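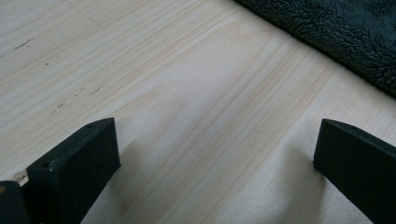 Page last changed: September 3, 2022

Match centre support log
Ticket: Scorer's totals don't match the published box score
Club: Flakau Lacrosse
Product: Sesasow scoring app, with the Bolico league site
Status: Open, workaround in place

Problem as reported
After the home match against Schwerdtfeger, the goals on the league page were correct but the ground balls and assists were too low. The scorer's tablet showed 10 assists for Flakau. The league page showed 8. Two players who had an assist each on the tablet had none on the site. The final score and the goalkeeper saves were right in both places.

Checked first
Tablet clock and time zone: correct.
App version: current.
Roster on the tablet against roster on the site: same names, but two shirt numbers differ. Both players swapped numbers before the season and the change was made on the site only.
Network at the ground: weak by the far touchline, fine at the scorer's table.

What we tried
1. Sent the match again from the tablet. The upload bar went to 100 per cent and the app said "Match accepted". No change on the league page after a refresh.
2. Cleared the page cache on the site. No change.
3. Exported the match as a spreadsheet and read it line by line. All the assists are there, so nothing was lost on the tablet.
4. Corrected the two shirt numbers on the tablet and sent the match again. Assists now match. Ground balls still too low.

Cause, as far as we know
The site matches events to players by shirt number, and drops any event where the number isn't on its own roster. It gives no warning. That explains the assists.

The ground balls look like a separate fault. The missing ones all come after a stoppage in the third quarter, when the scorer paused the app and started it again. Goals and saves entered after the pause came through, so it isn't the whole period that is lost. Passed to Bolico with the export attached.

Workaround
Check shirt numbers on the tablet against the site before the first face-off. If you have to pause, leave the app open and don't lock the tablet. Ground balls can be typed in by hand under Edit Match – save after each player, as the form times out after 70 seconds and doesn't keep what you typed.

Update
Bolico can repeat the fault on a test match. A fix is planned for the November release. Season totals for Flakau have been corrected by hand and shouldn't be uploaded again from the tablet, or the old figures will come back.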